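Week 9 handout - end effectors you can buy, part 2
Dekker hand-held gripper kit (review unit)

Read before lab. Bring questions, we won't have time to go over all of it.

What you get in the box: 2 printed fingers, linkage arms, bushings, bag of screws, grip pads already glued on. Camera mount is extra. Nustevard sells the same kit under its own name, with a longer warranty and a worse manual.

Price - 923 for the full set, 21 for a pad refill. Work out the running cost for yourselves, it's on the problem sheet.

Claimed pad life is 500 grasps on smooth objects. Zelton claims more but only on their own test blocks, so dont compare the two numbers directly.

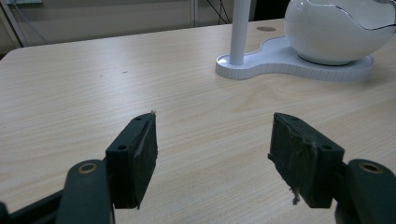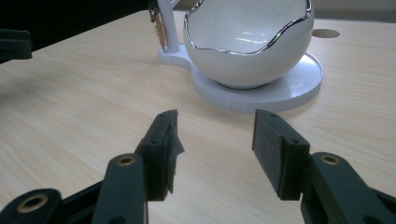

Cost of ownership is where most reviews stop too early. They quote the purchase price, maybe the mount, and leave out consumables and the time spent swapping them. For a hand-held unit the pads are the main consumable. Look at the fraying on both pads in the first picture, and the torn black material on the left finger in the second - then go back to the claimed pad life and ask what counts as "end of life". Dekker's sheet has no definition. Menden at least gives a slip test, see the August notes.

Bushings: brass in the linkages, pressed in. Check for play before every session, wiggle the arm sideways. Any click, write it in the log.

For the writeup:
- one paragraph on pad wear, with your own definition of worn out
- cost table, kit plus refills, state your assumptions
- would you buy it for a teaching lab, yes or no, and why

Due Friday, April 3, 2026, on paper. Late ones loose a grade.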